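Flat 2, Gravness Court

Second viewing of the morning and the agent's late. Rain. I stand under the porch with the printout going soft in my hand. Two beds, lift, residents' garden, sea glimpses. Sea glimpses! From the bathroom, I bet, stood on the edge of the bath.

She comes running, keys in her teeth, folder under one arm. Sorry sorry sorry. Works for Bakker, has the green scarf they all wear. Wrong key. Wrong key again. Then we're in, and it smells of someone else's washing powder, and I like it straight away. Bad sign. My sister says never like anything before you've seen the boiler.

Hall, long. Cupboard, deep. The agent talks the whole way down - new windows, new roof, well the roof's newish, very quiet neighbours, one of them's a retired pilot. I say lovely. I say lovely to evrything. Kitchen faces the bins but past the bins there's a hedge, and past the hedge a strip of grey that might be water.

Is that it, I say.

That's it, she says. On a clear day you get the ferry. 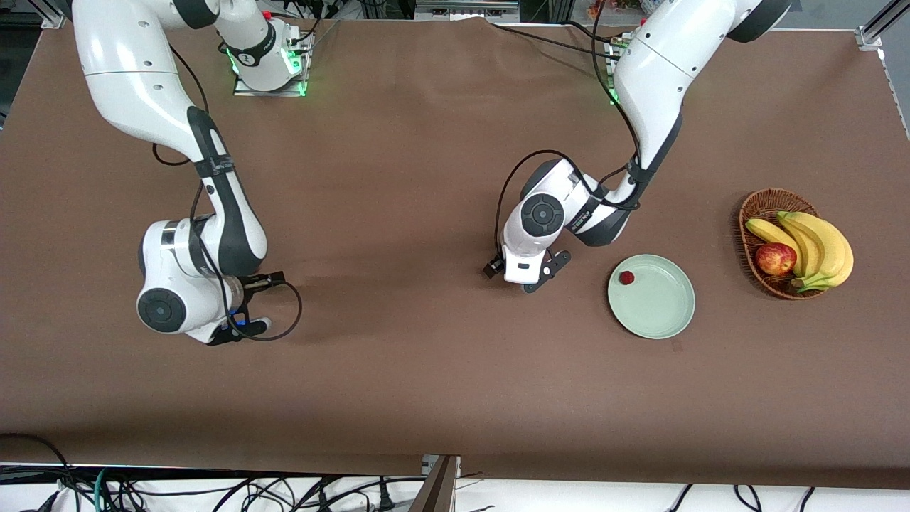

I go and look at the second bedroom so she can't see my face. It's small. A bed or a desk, you'd have to pick. Somebody has pencilled heights on the door frame, up and up, and then stopped at my shoulder. No names, just lines. I put my thumb on the top one.

The asking price has come down once already, she calls through. Between you and me.

Why, I call back.

Quiet. Then her shoes on the lino.

The last lot fell through, she says. The buyers. They were selling in Clero and their own sale went, so this went. Chain. It happens all the time. Been empty since November.

Ten months of nobody running the taps. I run one. It coughs, spits brown, goes clear. We both watch it like it's telly.

I've got the sums on the back of the printout. Rent where I am now is 568 and going up. Service charge here, 281 a month, which is a lot for a hedge and a lift. And then the figure I keep circling, 3,971, which is what's left after the deposit and the solicitor and the van. That's the lot. That's curtains, paint, a cooker if the cooker's dead, and eating.

I try the cooker. Not dead. One ring slow.

She's looking at her phone. There's another couple coming at noon, she says, and I think you would say that, and then the buzzer goes and it's them, early, laughing in the rain, him shaking out a huge umbrella all over the hall floor. My hall floor. I actually think that. My.

They do the tour fast. I hang about in the kitchen, opening a drawer, shutting a drawer. I hear her say oh it's dark though. I hear him say we could knock that through. Through what? The heights, the pencil marks, that's what's on that wall. I shut the drawer harder than I meant.

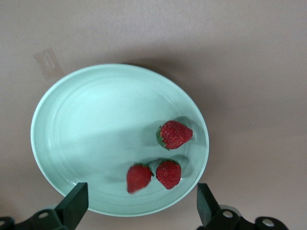

What does the service charge cover, he asks, from the hall.

Lift, garden, stairwell lights, buildings insurance and the window cleaner, says the agent, not even looking it up.

And the roof, he says. She says there's a fund. He says how much is in the fund. She says she'd have to ask the office. I should of asked that. I write ROOF on my printout and the pen goes through the paper.

They leave. She walks them down, comes back up, out of breath. They've got the place at Tokeo Road to see, she says. Bigger. With parking.

I nod. I look at the strip of grey. Something white on it now, moving left, so slow you'd miss it.

Ferry, she says.

Can I see the boiler, I say.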